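Fernura opens folding room in Tultham

9/29/25 - Fernura has opened a second folding room at its clothing reuse center in Tultham. Donated shirts are sorted and folded there before they go to local shops.
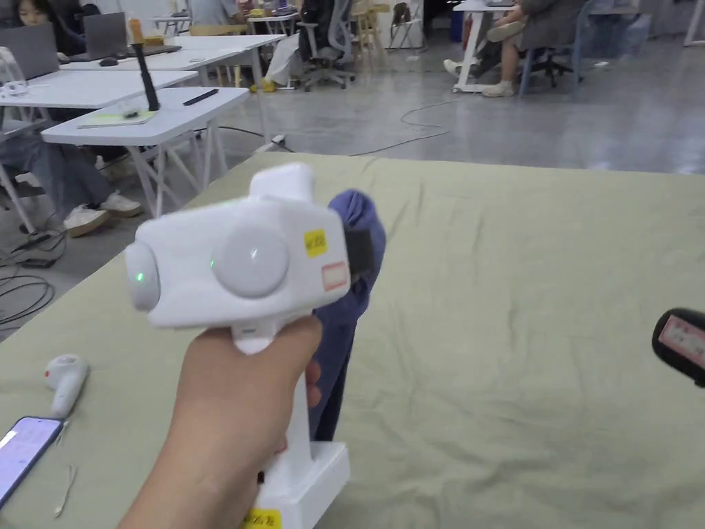 The center took in 1,491 garments in August. Knitwear and T-shirts made up most of the load. 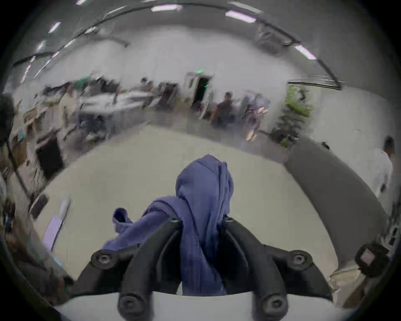 Blue knit fabric held up at the Tultham center.

Shirts are laid out on a large, pale surface and smoothed before the sides go in.

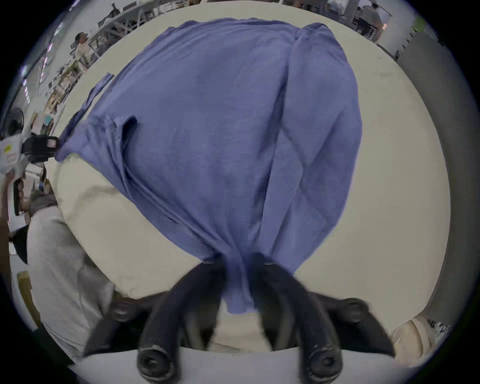 Pickup and hours

Michiels, the delivery firm, will collect folded stock up to 11 times a month.

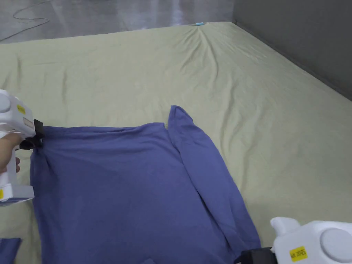 Fernura says neat stacks save shelf space in the shops. Long sleeves take more care - one laid diagonally over the body, as on the blue-purple shirt, still has to be straightened. Drop-off closes at 2 p.m.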